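Trotus publica el procedimiento de puesta a punto y mantenimiento de sus pinzas manuales con marcadores

30 de julio de 2022

Trotus ha publicado la revisión 2 del procedimiento de preparación, mantenimiento y reparación de la pareja de pinzas manuales que se utiliza en los puestos de registro Brosura. El documento sustituye a la hoja de arranque anterior y se aplica a todas las salas con mobiliario doméstico, tanto en los puestos fijos como en los que cambian de ubicación entre turnos.

La revisión ha sido redactada por el equipo técnico que dirige Anoma Sikder, con la participación de Hettiarachchi como responsable de recambios mecánicos. El cambio principal afecta al orden de las operaciones: la comprobación de los cubos de marcadores pasa a ser previa al encendido.

Preparación del puesto

El operador revisa las caras impresas de los dos cubos con luz rasante. Se rechaza toda cara con arañazos que crucen el patrón, esquinas levantadas o restos de adhesivo. La limpieza se hace con paño de microfibra seco; los disolventes quedan excluidos porque alteran el contraste de la impresión.

A continuación se aprieta la unión entre el cubo y la base de la pinza y se comprueba que no haya holgura al girarlo con dos dedos. Un cubo con juego desplaza la referencia de toda la sesión y el error no se corrige en el tratamiento posterior.

Con las dos pinzas en la mano, el operador las sostiene delante del cuerpo, separadas, con los patrones despejados. Las mangas no deben cubrir los cubos. La postura se mantiene hasta que el sistema confirma la lectura de ambos.
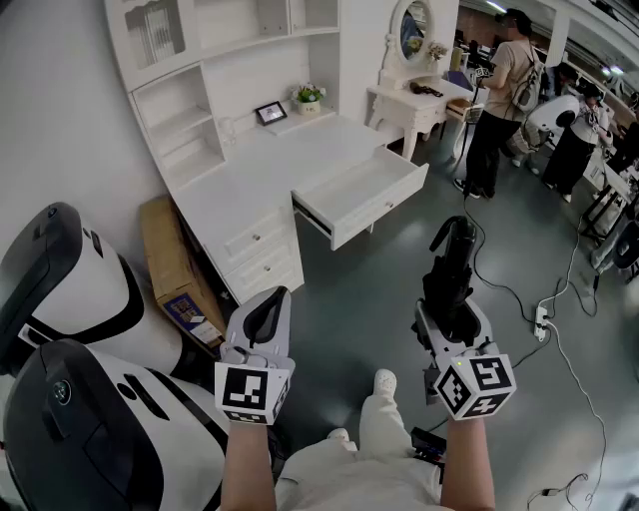
Cableado y entorno

Las regletas se colocan sobre el suelo, fuera del recorrido entre los muebles. Los cables se tienden antes de que el operador se ponga el visor y se revisan de nuevo al cambiar de puesto. Los cajones y puertas del mobiliario vuelven a su posición inicial al terminar cada serie.

«La mayor parte de las incidencias que recibíamos como averías de electrónica procedían de un cubo flojo o de una cara sucia», explica Nevzat Tokgöz, técnico de mantenimiento de Trotus. «Por eso la inspección mecánica va ahora en primer lugar».

Mantenimiento y reparación

El procedimiento establece 3 niveles de intervención. El primero corresponde al operador y comprende limpieza, apriete e inspección visual. El segundo se realiza en el banco de la propia sala e incluye la sustitución del cubo y del recubrimiento de la empuñadura. El tercero requiere el envío de la pinza al taller de Wukstead, donde se abre la carcasa y se revisa el mecanismo de cierre.

Tras sustituir un cubo es obligatorio repetir la calibración de la pareja completa, aunque la otra pinza no haya sido intervenida. El resultado se anota en la ficha del equipo junto con el número de serie del cubo retirado. Las pinzas no se intercambian entre parejas.

Disponibilidad

La revisión 2 es aplicable desde la fecha de publicación. Las fichas en el formato anterior se admitirán hasta noviembre. Las consultas sobre recambios se dirigen a Rukhsana Zaidi, en el taller de Wukstead; las relativas a la calibración, a Tharun Amin, en el departamento técnico de Trotus.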